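Notizbuch Horoskoptexte, August, 14:20
Lesezeit: 2 Min.
Drucken | Per E-Mail senden

Korpus für den Tageshoroskop-Vergleich steht. Quellen: Trinanley und Drateo, zusammen 2.881 Einträge, nur Sonnenzeichen, ohne Aszendenten. Dubletten entfernt: 149, fast alle bei Drateo (Waage und Fische wortgleich an aufeinanderfolgenden Tagen).

Kodierung nach Schema Hoekstra, sechs Kategorien: Liebe, Geld, Beruf, Gesundheit, Reise, Sonstiges. »Sonstiges« ist zu groß. Sätze wie »Heute lohnt Geduld« landen alle dort. Vorschlag: eigene Kategorie für allgemeine Ermahnungen, dann nochmal durchzählen.

Mondphasen noch nicht abgeglichen. Die Tabelle von Zornby rechnet in Weltzeit, unsere Einträge haben Ortszeit – vor dem Zusammenführen umstellen.

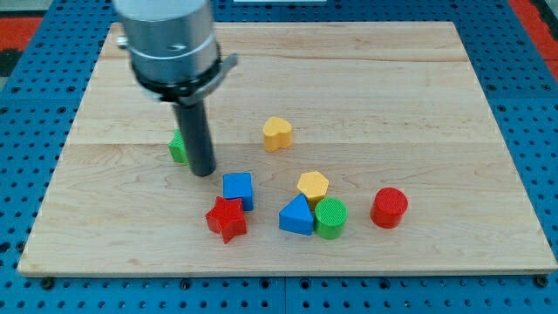
Einwand aus der Besprechung, unnamentlich notiert: Die neue Kategorie verschiebe das Problem nur, Ermahnungen kämen beim Steinbock so oft vor, dass man den Stil der Redaktion messe und keine Eigenschaft des Zeichens. Man solle zuerst prüfen, ob beide Quellen denselben Textbausteinkasten benutzen.

Berechtigt. Stichprobe gezogen, 63 Einträge Steinbock, Zeichennamen geschwärzt. Blindzuordnung durch zwei Personen, getrennt, ohne Rücksprache. Bögen liegen im Ordner, Auswertung offen.

Nebenbefund: Drateo schreibt im Imperativ, Trinanley fast durchgehend im Futur. Beim Kodieren stört das nicht, bei der Blindzuordnung schon – Verbformen vorher angleichen oder Quellen getrennt auswerten. Tendiere zu getrennt.

Offen: Umgang mit Einträgen an den Zeichengrenzen, Stichtage weichen zwischen den Quellen um einen Tag ab.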